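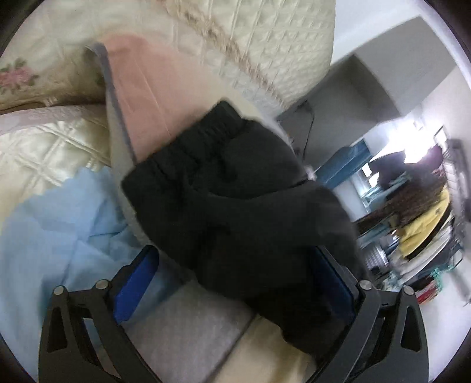

Wäsche auf dem Bett sortieren und zusammenlegen

Stand: 3. Januar 2018, Bearbeitung: Chiharu Hosoda

Die Anleitung gilt für gemischte, vollständig getrocknete Wäsche, die auf dem Bett abgelegt wird. Zeitbedarf: 15 Minuten pro Korb.

1. Unterlage
Tagesdecke glatt ziehen. Bei gesteppten Satindecken Fransen und Stickereien frei lassen, Reißverschlüsse und Haken ziehen dort Fäden. Im Zweifel ein glattes Baumwolltuch unterlegen.

2. Vorsortieren
Dunkle Teile getrennt von hellen stapeln. Schwarze Stoffe geben Flusen ab, die auf Creme und Rosa sofort auffallen. Hellblau, Hellgrau und Rosa können zusammen liegen. Teile mit Restfeuchte zurück auf die Leine.

3. Teile mit Gummibund
Am Bund aufnehmen, nicht am Saum. Bund quer ausziehen und zurückgehen lassen, bis sich die Kräuselung gleichmäßig verteilt. Hosen längs falten, Bein auf Bein, Schrittnaht nach innen einschlagen. Danach zweimal quer falten. Der Bund liegt zuletzt außen.

4. Oberteile mit Rippenbund
Vorderseite nach unten legen. Ärmel parallel zur Seitennaht einschlagen, anschließend in Dritteln falten. Nicht aufhängen, Strick längt sich auf dem Bügel.

5. Tücher und Bezüge
Kante auf Kante legen. Bei farbig abgesetztem Rand dient dieser als Anschlag. Kissenbezüge vor dem Falten auf links prüfen, Ecken ausstreichen.

6. Ablage
Dunkle Stapel zuerst einräumen. Helle Teile folgen, Bezüge zuletzt. Tagesdecke ausschütteln und Flusen mit der Rolle abnehmen, immer in Richtung der Steppnaht.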